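## 3. Wie wir die Schreibtische gelesen haben

Bevor ich zu den Ergebnissen komme, muss ich kurz erzählen, wie ich überhaupt an dieses Material geraten bin, denn der Weg hat den Blick ziemlich geprägt. Eigentlich wollte ich eine Arbeit über Notizen schreiben. Mich interessierte, was Menschen im Büro noch mit der Hand aufschreiben, wann sie zum Stift greifen und wo der Zettel danach landet. In den ersten Interviews bei Bivura ging es dann aber ständig um etwas anderes, nämlich um den Tisch. Darum, wem er gehört, was drauf darf, was abends weg muss. Eine Sachbearbeiterin sagte mir gleich im zweiten Gespräch: »Fragen Sie mich doch nicht nach meinen Zetteln, fragen Sie mich, wo ich die hinlegen soll.« Also habe ich gefragt (und das Notizkapitel liegt seither halb fertig in einer Schublade, die ich immerhin noch habe).

### 3.1 Zwei Standorte, zwei Regeln

Untersucht habe ich 2 Verwaltungsstandorte in Mosberg, beide mit ähnlicher Tätigkeit: Vertragsprüfung, Schriftverkehr, viel Telefon. Der erste gehört zu Bivura und arbeitet seit einem Umbau mit freier Platzwahl. Abends wird alles abgeräumt, persönliche Dinge kommen in ein Schließfach. Der zweite, Diven, hat feste Plätze behalten, dafür aber eine Hausordnung, in der ein ganzer Absatz der »Freihaltung der Arbeitsfläche« gewidmet ist. Ich hatte erwartet, dass sich die Tische stark unterscheiden. Das tun sie auch, nur an anderer Stelle, als ich dachte.

Insgesamt sind 86 Personen in die Untersuchung eingegangen. Mit 13 von ihnen habe ich lange Gespräche geführt, meist direkt am Platz, manchmal in der Teeküche, wenn gerade telefoniert wurde. Die übrigen haben ein Tischtagebuch ausgefüllt, also jeweils zum Feierabend notiert, was auf der Platte liegt, was davon an dem Tag benutzt wurde und was einfach nur da war. So sind 545 verwertbare Einträge zusammengekommen. Manche bestehen aus drei Wörtern, andere aus einer halben Seite mit Klagen über die Klimaanlage, und ich gebe zu, dass ich die zweite Sorte lieber gelesen habe.

Das Codierschema stammt in seiner ersten Fassung von Leonardo Villa, der es für Werkbänke entwickelt hatte. Wir haben uns an einem langen Nachmittag zusammengesetzt und es auf Bürotische umgebaut. Aus »Werkzeug in Gebrauch«, »Werkzeug in Bereitschaft« und »Abgelegtes« wurden bei uns *Arbeitsding*, *Bereitding* und *Bleibding*. Über das letzte Wort kann man streiten. Ich mag es inzwischen sehr, es kam in den Gesprächen ganz natürlich an: »Ach, das ist ein Bleibding«, sagte eine Teilnehmerin über ihren Tacker, und alle am Nachbartisch wussten, was gemeint war.

### 3.2 Der Behälter als Grenzfall

Ziemlich schnell bekamen wir ein Problem mit Behältern. Ein Kugelschreiber lässt sich zuordnen: Er wird benutzt, oder er liegt bereit, oder er ist seit Wochen leer und keiner wirft ihn weg. Was aber ist der Köcher, in dem er steckt? Er wird selbst nie benutzt, jedenfalls nicht so, wie man eine Schere benutzt. Trotzdem hat er einen Platz, oft den festesten auf dem ganzen Tisch. Leonardo wollte ihn anfangs gar nicht codieren (»Möbel«, sagte er, und für ihn war die Sache damit erledigt). Ich fand das falsch und finde es immer noch falsch. Ein Regal trägt man nicht beim Umzug in den anderen Flügel unter dem Arm mit. Den Stifteköcher schon.

In den Tagebüchern von Bivura taucht der Köcher auffallend oft am Anfang des Eintrags auf, noch vor Tastatur und Telefon. Eine Teilnehmerin schrieb, sie stelle ihn morgens als Erstes hin, »dann ist der Platz meiner«. Ich habe diesen Satz in drei Vorträgen zitiert und werde ihn vermutlich noch in einem vierten zitieren. Er zeigt sehr schön, was bei freier Platzwahl passiert: Der Anspruch auf den Tisch, der früher am Namensschild hing, wandert in ein kleines tragbares Ding.

Bei der Frage, wo so ein Ding steht, sind wir dann etwas genauer geworden. Wir unterscheiden Mitte, Griffzone und Randzone, jeweils getrennt nach links und rechts. Auf einer sonst kaum belegten Platte sieht man besonders gut, wie viel Raum ein einzelner Gegenstand für sich beansprucht, auch wenn seine Standfläche winzig ist.

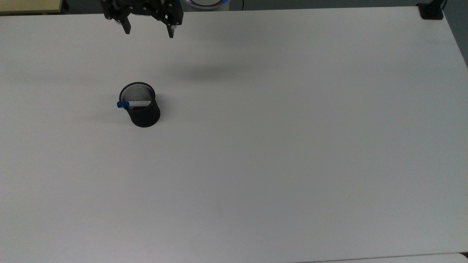 **Abbildung 3.** Helle Tischplatte mit schwarzem Stifthalter aus Metallgeflecht auf der linken Seite.

Für die Codierung zählt in so einem Fall nur die Seite und die Zone, Farbe und Material haben wir zunächst weggelassen. Das war rückblickend ein Fehler, zumindest beim Material. Mehrere Befragte unterschieden ganz selbstverständlich zwischen »dem vom Haus« und »dem eigenen«, und das machten sie am Aussehen fest: Der eigene Becher war getöpfert, eine alte Senfdose oder ein Geschenk vom Patenkind. Der vom Haus war eben der vom Haus. Ich habe die Kategorie später nachgetragen, soweit die Tagebücher das hergaben. Bei den ganz knappen Einträgen (»Köcher, Telefon, Tasse«) war natürlich nichts mehr zu machen.

Interessant ist auch die Seitenfrage. Ich war fest davon überzeugt, dass Rechtshänder ihre Stifte rechts aufbewahren, so wie ich es selbst mache. In den Gesprächen kam aber immer wieder eine andere Logik zum Vorschein. Rechts liegt die Maus, rechts wird geschrieben, rechts steht bei vielen der Kaffee, und irgendwann ist dort einfach Schluss. Der Köcher rückt dann nach links, und man greift quer über den Tisch. Eine Mitarbeiterin bei Diven hat mir das so oft vorgemacht, bis sie selbst darüber lachen musste! Umgestellt hat sie ihn trotzdem nicht.

### 3.3 Leere, die jemandem auffällt

Die Hausordnung bei Diven verlangt eine freie Fläche, sagt aber nirgends, was frei heißt. Ich habe alle Gesprächspartner gefragt, wann ein Tisch für sie leer ist, und die Antworten gingen herrlich durcheinander. Für manche ist er leer, sobald kein Papier mehr daliegt. Andere zählen die Tasse mit, wieder andere nur Dinge, die »nach Arbeit aussehen«. Stifthalter wurden fast nie genannt. Auf Nachfrage hieß es dann: »Ja gut, der steht da halt.«

Genau deshalb halte ich die Kategorie Bleibding für brauchbar. Sie fasst Gegenstände zusammen, die für die Leute selbst aus der Wahrnehmung gerutscht sind, ohne dass sie je weggeräumt worden wären. Msimang beschreibt etwas Ähnliches für Küchen und spricht dort von »stillgestellten« Dingen, die man umwischt, statt sie hochzuheben. Das Umwischen habe ich als Frage übernommen, und es funktioniert im Büro genauso gut. Wer um etwas herumwischt, hat ihm den Platz auf Dauer zugestanden. (Bei mir zu Hause trifft das auf eine Obstschale zu, in der seit Ewigkeiten nur Batterien liegen.)

Schwierig bleibt der Vergleich der beiden Standorte, weil abends bei Bivura fast alles im Schließfach verschwindet und das Tagebuch gerade zum Feierabend geführt wurde. Wir haben die Teilnehmenden dort gebeten, den Eintrag vor dem Abräumen zu schreiben. Daran haben sich die meisten gehalten, einige aber erkennbar nicht. Bei denen steht dann »nichts« oder, mein Liebling, »nichts, wie angeordnet«. Solche Einträge habe ich drin gelassen, sie aber bei der Auswertung der Zonen nicht berücksichtigt.

Noch ein Wort zu den Schließfächern selbst. Sie waren in meinem Leitfaden gar nicht vorgesehen, und ich hätte sie beinahe verpasst. Erst als mir jemand zeigte, wie er seinen Stifteköcher samt Inhalt jeden Abend hochkant zwischen Turnschuhe und Regenjacke klemmt, habe ich angefangen, danach zu fragen. Seitdem glaube ich, dass man den freien Tisch ohne das volle Fach kaum versteht. Die Dinge machen ja weiter, sie machen nur woanders weiter, und morgens kommen sie in einer bestimmten Reihenfolge wieder heraus. Diese Reihenfolge habe ich leider nur für einen kleinen Teil der Gespräche notiert. Was sich daraus trotzdem ablesen lässt, steht in Abschnitt 4, zusammen mit den Auszählungen nach Zone und Standort.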